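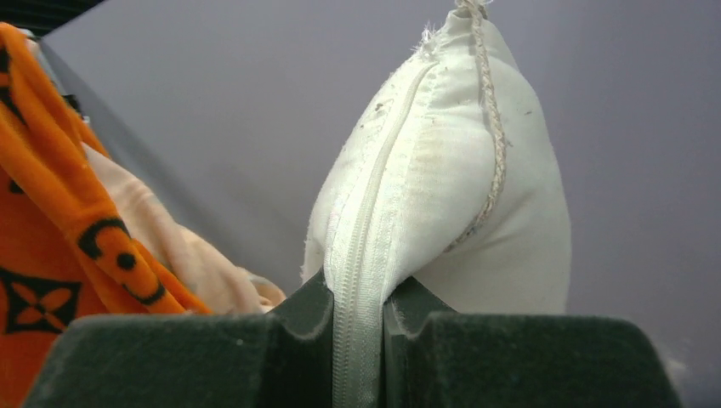 White pillow held between the two green fingers.

Notes from the packing hall meeting, 2020-05-21

I took the minutes again, so blame me for the spelling!

We started with the hoist quotes. Clonlow came back with $3,786 for the overhead rail, fitting included, and Omlow still hasn't sent a price (I've called twice and will try again after lunch). Most of us liked the Clonlow rail, but it stops short of bay two, and that's where the heavy sacks come in. I'm asking them what a longer run would cost.

Then we got onto load ratings, and on and on we went. The old chain hoist is rated for 200 pounds and our biggest drum weighs 185 full, so we're legal but I'd like more room than that. Agreed: new hoist has to be rated higher.

The Musano lift table is leaking oil again. Seal kit is on order, and please keep it out of use until the tag comes off.

Mujić can do the yearly crane inspection in September. Approved, no arguments.

Last thing, the aisle by the dock door. We're keeping it 36 inches clear, pallets included, and I'll put fresh tape down tonight.

Next meeting same place, bring your own coffee.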